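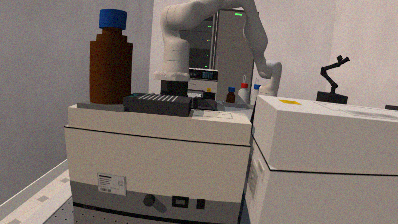 View from the sim, arm over the front instrument.

Ticket 1526, Pletwood cell, plate transfer fault
Status: open, waiting on Treline

Hi all, and thanks so much for being patient with me on this one, I know it's been dragging on since January. The transfer routine keeps stopping with error 626 (grip not confirmed) when the arm goes down for a plate. I first noticed it over a cup of tea while an overnight batch was replaying in the simulator, and it was sitting there stalled when I came back.
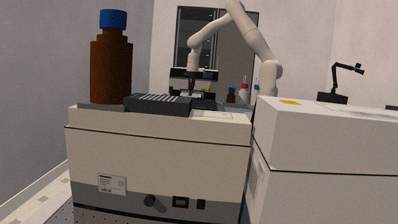
Same cell from behind the cream instrument, gripper pointing down at the plate.

I've been through the usual things. Reloaded the cell file, re-taught the approach, slowed the descent to 70 per cent. It behaved nicely for a while and then faulted again, 2 times before lunch.
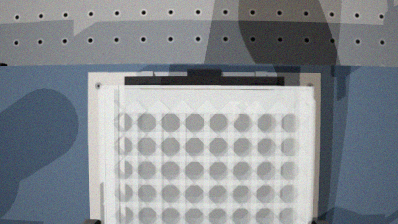

My hunch is the plate height in the labware library, as our colleagues at Natness had something similar after an update. I've put the old definition back and queued another batch.
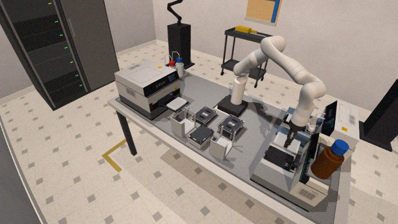
Please don't run this program on the real arm until the ticket is closed, even at low speed. If anyone has the Skjelbred offsets saved somewhere, I'd be ever so grateful for a copy.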